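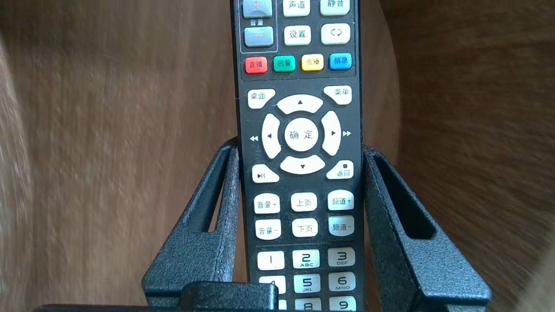

Keeping the Doors Open: A Conversation With the General Manager of the Peixoto Hotel, Undgate

Varnen Valley Lodging Association
Member Interviews
April 20, 2020

The Peixoto Hotel stands two blocks from the train station in Undgate and has been a member of this Association for most of its working life. It has 55 guest rooms, a breakfast room, and a small meeting room that is better known locally for wedding lunches than for meetings. In a usual spring the hotel would now be taking its last bookings for the Varnen regatta in June. The regatta has been called off, and the hotel is serving a very different group of guests, most of them nurses, technicians, and cleaning staff from the hospital in Britbridge who do not wish to go home to their families between shifts.

The Association spoke by telephone with the hotel's general manager, who has held the post through two changes of ownership and asked that the hotel be named and its employees not be. The conversation has been shortened for publication.

The general manager began with the cancellations. "We had a full book in February," the manager said. "By the end of March we had lost 1,234 room nights. I know the number because I had to write it on a form for the bank, and then on another form for the insurer, and then on the first form again when the bank changed the form."

The owners discussed closing the building entirely, as several members in the valley have done. According to the general manager, the question was settled in the course of one long afternoon. The boiler would have to be run in any case, the water lines would have to be flushed, and someone would need to be on site at night. The hospital had called that same morning to ask whether any rooms could be had at a monthly rate.

"I had no monthly rate," the general manager said. "We are not that kind of house. I took the winter weekday price, removed breakfast, removed daily cleaning, and divided until it looked like something a hospital could pay. They accepted it within the hour, so perhaps I divided too much."

The first guests from Britbridge arrived four days later. The agreement was one page long and has since grown to three. It covers late arrivals, laundry, parking behind the building, and what happens when a guest is told to remain in the room and not report for work. That last section took the longest to write. The hotel agreed to leave meals at the door and to keep the neighboring room free; the hospital agreed to send its own staff if the guest needed care. The general manager would not say whether the section has been used.

Asked how the daily routine has changed, the general manager spoke first about sleep. A hotel near a station is built around people who rise early and are gone by ten. Under the present arrangement there are guests asleep at every hour of the day. Vacuum cleaners may be run only between four and six in the afternoon, when the day shift is still out and the night shift has started to get up. Deliveries have been moved to the side entrance. The ice machine on the second floor, which had been loud for years, was switched off on the first morning after a complaint and has stayed off.
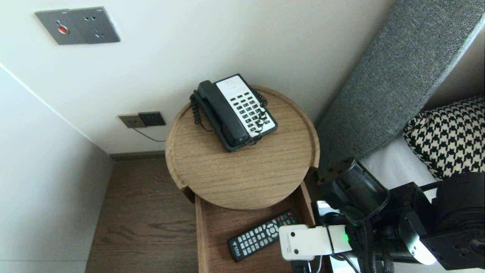 "You learn what a room is for," the general manager said. "Our ordinary guest wants a bed, a hot shower, and a place to charge a phone. These guests have been with us for weeks. They want a hook for a wet coat. They want a second chair so that the first one can hold clothes. One of them asked me for a bread knife, and I stood there trying to think of the rule against it, and there is no rule, so she has a bread knife."

The hotel has placed small refrigerators in as many rooms as the wiring on each floor will allow. The remaining guests share two full-size units in the breakfast room, with a shelf for each person. A microwave oven stands where the juice machine was. The general manager noted that the older part of the building was rewired only as far as the first landing and that the electrician's advice on this point was followed to the letter.

Cleaning has required the most thought. Under normal conditions a room attendant at the Peixoto would enter each occupied room once a day. Attendants now enter only when a guest has checked out, and then only after the windows have been open for a full day. Guests who are staying on receive a bag at the door twice a week with sheets, towels, soap, and trash liners, and they leave the used linen in a tied bag in return. The Association asked whether this had led to complaints.

"Fewer than I expected," the general manager said. "People who work in a hospital make a very tight bed. What they dislike is the trash. They would like it gone more often, and they are right, and we have added a pickup."

Supplies have been uneven. The hotel bought disinfectant early through its regular distributor, then could get none for two weeks, and then received a double order along with a case of lemon-scented floor polish nobody had asked for. Gloves remain hard to find. The linen service in Britbridge has kept to its schedule throughout but has moved its collection to five in the morning, and the night clerk now does the handover.

The conversation turned to employees. Before March the hotel had a staff of 19, including part-time help in the breakfast room. Eleven are working at present, several of them in jobs they did not hold before. The breakfast cook prepares boxed evening meals, at the guest's own cost, for collection from a table in the lobby. The bellman has repainted the stairwell as far as the third floor. The others are on leave, and the owners have said that their places will be held through June. The general manager was careful on the subject of what would follow.

"I will not promise something on behalf of people who have not promised it to me," the general manager said. "I call every one of them each week. Some of those calls are short. There was one in which we spoke only about tomatoes."

Income from the hospital agreement covers wages for those who are working, heat, and part of the property tax. It does not cover the loan taken out for the new roof. In the first three weeks of April the hotel recorded 414 room nights, nearly all of them under the agreement. The general manager described the lender as patient so far and the insurer as slow to reply.

On relations with other members, the general manager had a request. At least four houses in the valley are lodging hospital or grocery warehouse staff, and each has written its own agreement, its own cleaning plan, and its own notice for the elevator. "We are all doing the same homework at separate tables," the manager said. "I would gladly send mine to anyone who asks. It has a mistake on page two concerning parking, which I will fix first."

The Association has since received the hotel's documents and will supply copies to members on request. The office would also be glad to receive agreements and notices from other houses so that a common form may be prepared. Members are reminded that a common form is no substitute for the advice of their own attorney, in particular as to liability for guests who become ill on the premises.

The general manager was asked what, if anything, would be kept after the regular trade returns. The answer was a short list given with some hesitation. The side entrance for deliveries would stay. So would the quiet hours, perhaps in a lighter form, as regular guests had been asking for something of the kind for years. The second chair will probably go back to storage, although the manager has grown used to seeing it. No decision has been made about breakfast. The buffet was the part of the hotel's service that guests praised most often in their comments, and the general manager does not expect to be able to offer it this summer -- or to be forgiven quickly for its absence.

"There is a couple who come every June for the regatta," the manager said. "They called to cancel, and then they called again to ask who was staying in their room. I told them it was a nurse. They asked whether the window was still sticking. It is, and I have put it on the list for May."

Members who wish to be interviewed for this series, or to suggest a subject for it, may write to the Association's office in Britbridge. The office is closed to visitors until further notice. Mail is collected twice a week, and telephone messages are answered on the next working day.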